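Plokano Project -- Minutes of the Methods Meeting
29 Jun 2024
Chair: Hongjun Li
Minutes: project office
Apologies: one, from the Plillidus side

1. Minutes of the previous meeting
Accepted with one change. Under item 4, "trained policy" should read "baseline policy". Hongjun will fix the copy on the shared drive.

2. Matters arising
The license renewal for the simulator went through. The open question about storage was carried over again. Long has not answered the second email and someone needs to phone them.

3. Start-pose study
Hongjun presented the results. The question was whether a grasping policy trained only in simulation does better when the arm's starting pose is varied between episodes, or when it always starts from the same pose and only the objects move. Both versions used the same network and the same training budget. Each was then tested on 198 held-out layouts.

The varied-start version finished ahead on layouts where the target was close to another object. On open layouts the two were level. Hongjun does not want to claim more than that until the runs are repeated with new seeds. The plan is 5 seeds per version.

There was a long discussion of how success is scored. At present an episode counts as a success if the item is lifted and held for 2 seconds. Several people felt this lets through grasps where the item is pinched by one corner and would slip on a real arm. Hongjun agreed but pointed out that changing the rule now means the December results can no longer be compared with anything. Agreed to report both scores, old rule and new rule, side by side in the write-up.

A question was raised about whether the wrist camera should be included in the comparison. Left for later -- it doubles the rendering time.

4. Failure review
Hongjun went through 7 of the failed episodes from the fixed-start version. Most were late failures, with the approach fine and the fingers closing off center. In two of them the arm stopped short and never closed.

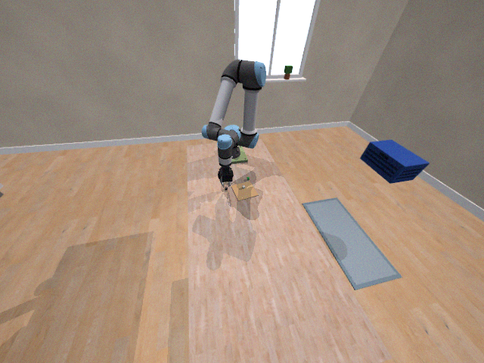
Small items close to the board are the layouts the group wants to look at hardest, as errors of a few millimeters matter most there. With the gripper pointing straight down and a tiny item at the fingertips just left of the board, there is little room on that side, and the board itself is turned slightly against the long sides of the work surface. Hongjun will add board angle as a logged variable so it can be checked against the success scores. The shadows were also discussed. The one on the work surface in front of the gripper and board is large compared with the objects, and the group would like a short run with the light moved before ruling it out as a factor.

5. Transfer to hardware
Tutex has offered time on their arm but wants a written test plan first. Agreed that nothing is sent until the repeat seeds are in. The plan should list the objects, the stopping conditions and who will be present.

6. Actions
Hongjun -- repeat runs, both versions, all seeds.
Hongjun -- log board angle and rerun the scoring script under both rules.
Hongjun -- short run with changed light position.
Project office -- phone Long about storage.
Project office -- first draft of the test plan for Tutex.

7. Any other business
The shared results folder is nearly full. Please delete old checkpoints, but keep the December ones.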